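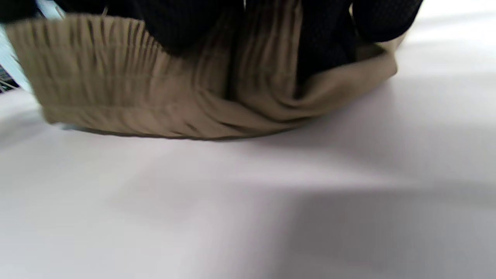
What is the Himalow folding set good for?
Checking whether a written folding method gets a garment to the same size twice. I wouldn't use it for much else.

Data > Household > Laundry and clothing > Himalow

Overview | Files | Changes | Licence

# Himalow folding set, data card

Everyday clothes, folded and unfolded on a pale surface. There are 2,555 entries covering 271 garments. Last edited 18th August.

## Why it exists

Folding guides promise a lot. The Cukico guide says any pair of elastic-waist trousers will make a flat rectangle in four folds. I had my doubts. A gathered waistband pulls the cloth in at the top, the legs fan out below it, and the rectangle ends up a wedge. The notes mostly bear me out, though I picked the clothes, so weigh that as you like.

## What's recorded

- `item`: plain name, no sizes
- `colour`: one word, two at most (beige and khaki are both used, sorry, they were never merged)
- `waist`: elastic, drawstring, fixed, none
- `state`: bunched, half folded, folded
- `method`: Cukico, Buvetti or own

## Known problems

Mesh is a nuisance. Black mesh against another garment loses its folds in the shadows, and 912 entries have more than one garment in them. Don't trust `state` on those without looking.

The Buvetti method was only tried on 40 garments before I gave up on it. It wants every fold pressed by hand, and I don't believe people do that on a weeknight.

"Folded" was my call. The Štěpánek list has a stricter test, where the bundle has to stand on its edge, and plenty of mine would fail it. The June version used that test for shirts only. Those rows are still mixed in.

Tags: clothing, folding, laundry, small data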